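Vestuvside Forums > Small Shop Automation > Kits and Grippers

Thread: Ommont two-finger gripper kit w/ wrist cam - worth it for bin work?

elifnaz_u
Hi all! Elif Naz Uçar, some of you know me from the conveyor thread. We're trying out the Ommont kit (fingers, wrist camera, the Semari pick software) before we decide whether to keep it. The work is dull stuff, blocks in and out of blue bins on roller racks. Pics from the wrist cam:

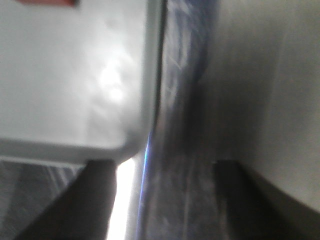
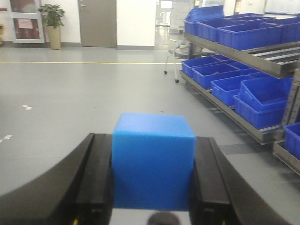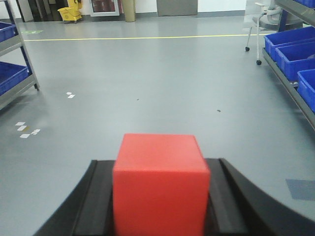
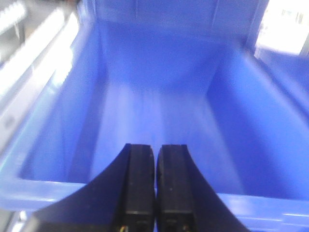
So far I'm pretty happy with it! I ran 200 picks yesterday and wrote down 6 drops, and most of those were me teaching a lazy approach angle. Setup took an afternoon, and a good chunk of that was hunting for the right cable. My gripe is the camera. Up close it goes soft, and bright light behind the part just eats everything. Anybody running the same kit with a different lens?

boltbucket
6 in 200 on cubes isn't great. Cubes are the easiest thing you can hand a parallel gripper. Try a bag of washers and report back.

elifnaz_u
Well sure, but I don't ship washers :) And like I said, the angle was on me. I've fixed two of the waypoints and I'm going to run the whole set again tonight.

N_Eren
Necati Eren here, had the Ommont on our line since October. I disagree with bolt, the drop rate comes down a lot once you turn the closing speed down. Default is way too snappy for foam, it squeezes and the block walks. I'm at 15 percent slower than stock and happy. The camera I agree on. I stopped trusting it for the last couple inches and let the arm go in on the taught position.

boltbucket
So you paid for a wrist camera and you don't use it for the part where it matters. Got it.

N_Eren
I use it to find the bin and check the bin's empty when it should be. That's most of what I need it for. You're welcome to buy me a better one.

papertape
What did you pay, Elif? Ertürk quoted me $518 for the finger set and mount, camera extra, and that seemed steep. Also does the housing clear the rim when you reach down into a deep bin? Those side panels look wide to me.

elifnaz_u
Same number here from Ertürk for the fingers and mount - I didn't haggle, maybe I should have. On the clearance, straight down the middle is fine in my bins. Over by the side walls I have to come in tilted, and that's where I got the bad angles in the first place. If your bins are narrow I'd ask for the longer fingers.

papertape
Mine are narrow. Longer fingers flex though, don't they?

N_Eren
A little. Fine for foam or plastic, I wouldn't do it with anything heavy.

boltbucket
I still say wait for a revision with a decent lens. But OK, post the numbers from tonight and I'll shut up if they're good.

elifnaz_u
Deal. Slowing the close like Necati said and leaving everything else alone so we know what did it. Will post after 9 pm if the laptop behaves.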